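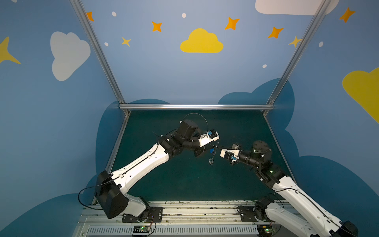 A ring or clip, small and silver, of the sort most of us have in a drawer.

Every key in a house should have its own ring and its own tag, and the tag should have writing on it. I have held this view for years and I have lost most of my arguments about it, mainly to people who keep all their keys on one big ring and say they know them by feel.

I don't believe they do. I have stood on the back step with a cousin who knew her keys by feel, in December, with groceries, and she tried the whole bunch twice. The shed key and the back door key came from the same blanks at Heitmann and had the same round head. In the end we went around to the front and rang the bell.

The usual objection to tags is that a burglar could read them. This is true if you write "688 Main, alarm code in hall closet." It is a lot less true if you write "shed." A thief who finds a key marked "shed" on a bus seat knows that somewhere in Plelmont there is a shed. I can live with that. Leave off the address and the family name and you have given away very little.

The other objection is that rings are a nuisance, and here I have more sympathy. The common split ring is a bad piece of design that we put up with. It is two turns of wire pressed tight, and to get a key on it you have to push a thumbnail between them and then walk the key all the way around. People with arthritis can't do it. People with short nails can't do it either. I use the blunt side of a butter knife, and I have a dent in one knife to show for it. My mother used a staple remover, which works better than anything sold for the purpose.

Size matters too, and the packages never help. A very small ring is stiff and hard to open. A very big one is easy, but it turns sideways in a pocket and the keys bunch up on one side. For one key and one tag I want a ring I can just get my little fingertip into. If you buy them loose, try one in the store before you pay. 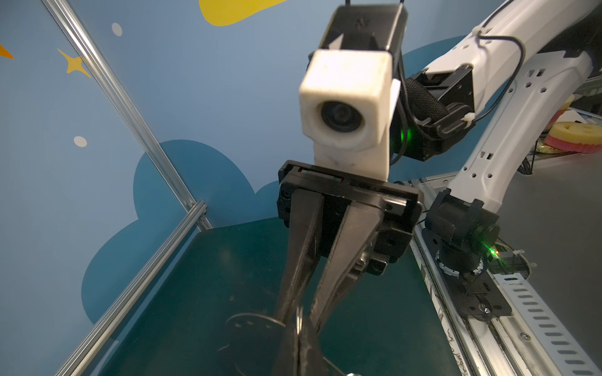
OPINION – AROUND THE HOUSE

String is the cheap way out, and I am against it. A loop of thread or thin cord goes on in a second and it will hold a tag for a while, but the edge of the hole in a key is often sharp, and cord rubs through on it. Then you have a key with no name and, on the bottom of a drawer, a tag with no key. I found three tags like that when we cleaned out the hall cabinet. One said "new lock." I have no idea which lock was new, or when.

Paper tags with a metal rim are what I grew up with. They look nice and they go gray and soft inside a year. Plastic ones with a little window are better. The Hikden kind has a flap that snaps over a slip of paper, so you can change the label when the lock changes. I paid $3 for a bag and I still have a few left.

As for color, pick one and stop. I once tried a system with red for outside, blue for inside and yellow for things that belong to other people. It lasted until we ran out of yellow. Now everything is blue and the writing does the job – pencil, because ink fades on a sunny hook and pencil doesn't.

The place matters as much as the tag. A bowl by the door is where keys go to get mixed with coins and dead batteries. A row of hooks inside a closet door takes one evening to put up. The single key you use twice a year can hang at the far end with its tag facing out, and when you need it you will walk straight to it.
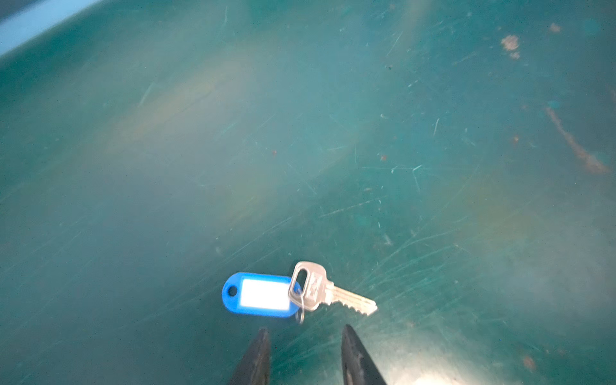
Timo Rieger wrote in after my last column to say that all of this is too much work for a household of two. He keeps four keys on one ring, has done so since he moved in, and puts a dab of nail polish on the front door key. He thinks tags are for hotels and for people who like labeling things.

He may have a point about four keys. But he will have a bike lock one day, and a storage unit, and a neighbor's spare to mind over the holidays, and the nail polish only comes in so many colors. I'd ask him to start with the neighbor's key. That is the one you can't afford to mix up, and it is usually the one with nothing on it at all.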